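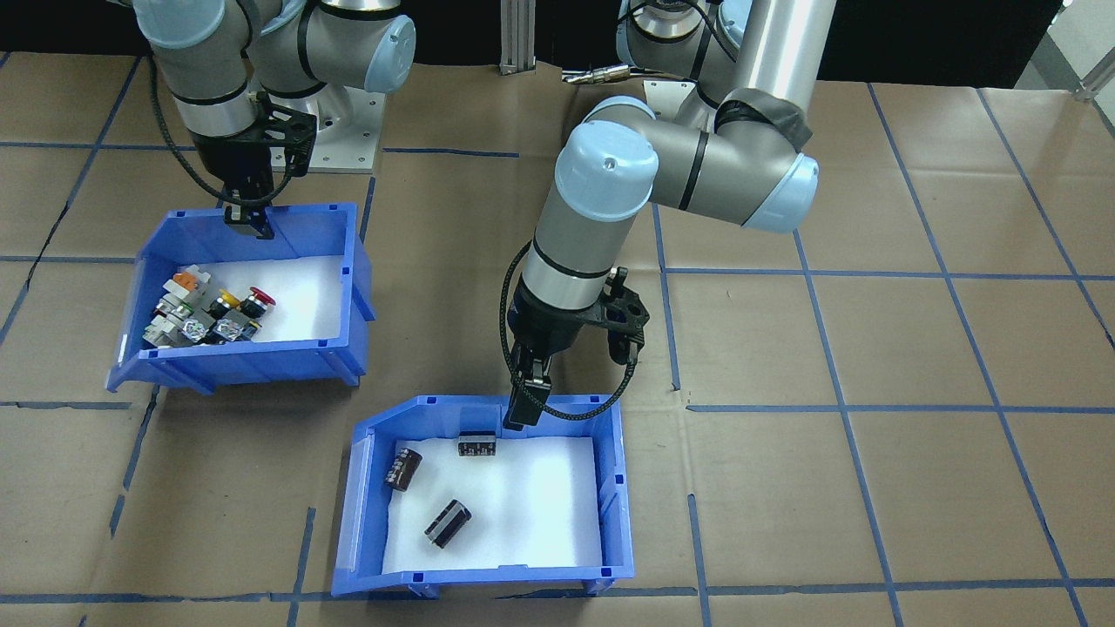
Home News Business Schools Sports Obituaries Contact

2 min read

Gilleck library to stay open until 9 p.m. starting in March

The Gilleck Public Library will keep its doors open three hours later on weeknights beginning in March, after the town council approved extra money for staff and utilities.

The branch on Cetley Street now closes at 6 p.m. Under the new schedule it will close at 9 p.m. on weeknights. Weekend hours will not change.

Library director Leonora Rivera told the council that people who work day shifts have been asking for evening hours for years. A survey left at the front desk last fall drew 207 responses, and later closing was the most common request. More parking came second.

"We have people who get off work at five, pick up their kids and get here with ten minutes left," Rivera said. "They return their books and that's the visit."

The council voted 6-1 in favor. Dwayne Pruitt cast the vote against. He said he supports the library but wanted the change put off until the roof repair on the east side of the building has been paid for.

"I would have liked to see one bill before we took on another," Pruitt said.

Two part-time evening positions will be added. Nilmini Herath, who runs the circulation desk, will supervise them. Applications are open now and can be picked up at the desk or at town hall.

The children's room will close at 8 p.m., an hour before the rest of the building. The upstairs meeting room, which seats 60, can be booked until 8:30 p.m. Groups still need a library card holder to sign for the room, and the cleaning deposit stays the same - it is returned if the room is left in order.

Jocelyn Belmonte teaches an adult English class that has been meeting in the basement of the Pangilinan Building. She said the class will move to the library once the new hours begin.

"Half my students walk, and the library is on the bus line for the rest," Belmonte said. "It's also got heat."

The library is also adding 200 large-print titles this spring. Those will be shelved near the front entrance, where the magazines are now. The magazines will move next to the copier.

The council will review the evening hours in the fall, using door counts kept by the staff.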